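# Landlord says 30 days notice, lease says nothing. Who's right?

Moving out of a one-bedroom in Kerinwood end of March. My lease ran out last year and I've just been paying month to month since.

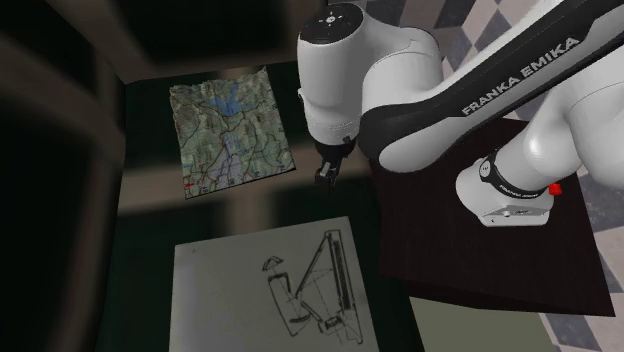
## What I need to know

**Amber Willems**

Told the office Tuesday I'm leaving. They said fine but I owe a full 30 days from the *first of next month*, not from the day I told them. So thats nearly an extra month of rent. Can't find anything like that in the lease. Only thing it says about moving out is "tenant shall return keys, 2 sets." Deposit was 577 and I'd like it back. Also I only told them in person, nothing written. Did I mess up?

---

**Danilo Dagdag**

Put it in writing TODAY. Email plus a paper copy, keep one. Talking to the office counts for nothing in a lot of places.

On the date thing, depends on your state. Some count from the day they get the notice, some make it end on the last day of a rental period. So they might be right, annoying as that is. Look up your state's rule for "month to month" or call the tenant line for your county.

Stuff to put in the letter:

- your name, unit number
- the date you're writing it
- the date you'll be out
- where to mail the deposit

Then take pictures of every room once it's emptied. Inside the oven too.

---

**Duván Benavides**

same thing happened to me, I just left. they kept the deposit. wouldn't do it again

---

**Fereshteh Shirazi**

Agree with Danilo. One more, ask if they'll let you off early if they rent it before your date. Mine did, got 411 back out of the last month. Get that in writing too. And don't tell them to "use the deposit for rent", most leases dont allow it and then you're behind.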